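Pliltport Makers and Menders Club
Minutes of the monthly meeting, June 2020

Present: Marisol Zapata (chair), Yhon Puma, Nayeli Ospina, Roxana Lozano, Dong-geon Lim (taking notes), plus members. 17 in all, including three who joined by phone and could hear most of it.

Apologies: the Kostthorpe members, who had a clash with their own meeting.

1. Last minutes

Accepted with one fix. The drill press was sold for $64, and the earlier minutes had it down as a gift. Yhon has the receipt.

2. Report on the visit to Flumano

This took up most of the evening and could easily have taken up the rest of it. Six of us went over to the Flumano workshop for their open afternoon, and all six wanted to talk at once, so Marisol asked Nayeli to start and the others to fill in.

Nayeli said it was the best outing the club has had since she joined. Flumano is working on robots for ordinary housework, mostly laundry and putting things away, and they let visitors get close and ask anything. The group got a full hour in the main room and then another half hour because Roxana would not stop asking questions (the minute taker was there and can confirm this, and they were very good questions).

The first demonstration was a two-armed robot folding a towel on a table. It was slow. Nayeli timed one towel at just over four minutes, and the second went quicker. What impressed her was the recovery: it picked up a corner, lost it, stopped, and went back for the same corner without anyone touching a key. There was a cheer from our side of the room. Yhon said he has never before seen grown people clap for a towel and that he clapped too.

T-shirts are harder than towels, we learned, and a stack of t-shirts is harder again. A towel has four corners and stays roughly the shape you expect. A shirt has sleeves that go wherever they like, and once several are folded in a pile the whole thing can slide apart when it is lifted. The robot managed single shirts but did not try a pile while we were there. The engineer who showed us around was very open about this and said closets are the part they find toughest, with the poor light, the side walls and other clothes in the way.

The second half was about how the robots learn. A large part of it comes from people doing the chore by hand while a camera records from head height, over and over, in all kinds of closets and with all kinds of clothes. Roxana said this changed how she thought about the whole subject. She had pictured somebody typing in instructions, fold here, lift there. Most of the knowledge is in things we never notice, such as pressing a hand flat on one side of a pile to steady it while the other hand does the gripping.
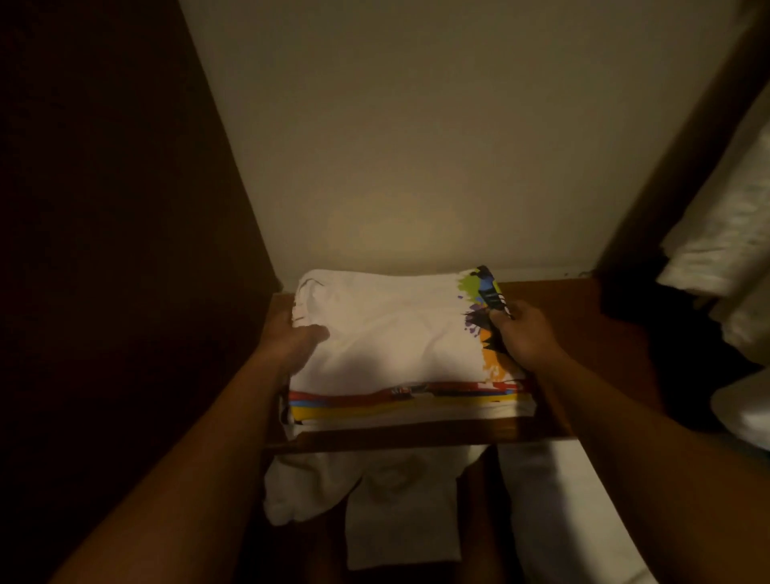 Several members tried this at the table with a pile of club aprons and agreed that the two hands really do have different jobs. Yhon tried it one-handed and the aprons went on the floor. Marisol asked that they be picked up before item 3.

Questions from members:

How much practice does a robot need for one chore? Nayeli put this to the engineer. There was no single figure, and it depends a great deal on how varied the examples are. Thirty people each doing it their own way can be more use than one very tidy person doing it all week.

Does it matter if the people are messy? Roxana asked this one. The answer was that a bit of mess is welcome, because a robot that has only been shown perfect closets has no idea what to do in a real one. This got a big laugh and a few offers of closets.

Can we buy one? No, and no date was given. Flumano were clear that the visit was to show work in progress.

What does it do if a child or a pet walks up? It stops. They showed this by having one of the staff step over the floor line, and the arms froze right away. Dong-geon stepped over it as well, with permission, and the same thing happened. He would like it recorded that this was great fun.

Is the gripper something we could build? Yhon thinks a simple one, yes. He made sketches and handed them around. Two padded fingers, one motor, and a spring so it doesn't crush what it holds. The soft pads seem to be the part that takes the most fiddling, and he wants to try a few kinds of rubber from the scrap bin first.

Marisol thanked everyone who went and said she was sorry to have missed it. Nayeli will write a thank-you note to Flumano and will leave a card on the bench for people to sign.

3. Our own demonstration table

Following on from the above, Roxana proposed that we build a small gripper and show it at the Flores street fair, with a basket of socks for visitors to try it on. Seconded by Yhon before she had finished the sentence. Discussion about whether socks are too easy. Dong-geon felt that a first project ought to be easy. Marisol asked whether we would be ready in time and Yhon said yes if we start now and nobody changes the design after the first week.

Agreed: go ahead, with a budget of $30 for parts on top of what we have in the bins. Yhon to lead, Roxana and Nayeli to help. A first version to be brought to the July meeting, working or not.

Also agreed to ask Kostthorpe if they would like to build one too, so the two can be run side by side. Dong-geon to call them.

4. Second visit

Eleven members put their hands up for another trip if Flumano will have us. The workshop can take small groups only, so it may need to be split in two, and anyone who didn't go the first time gets first pick. Nayeli to ask in the thank-you note. Roxana has already started a list of questions and it is pinned by the door for others to add to. Please write clearly.

5. Other business

The left-hand vise is sticking again. Yhon will look at it.

Keys: two sets are still out. Please bring them back.

Someone left a blue lunch box in the sink.

Next meeting in July, usual place and time. Bring old socks.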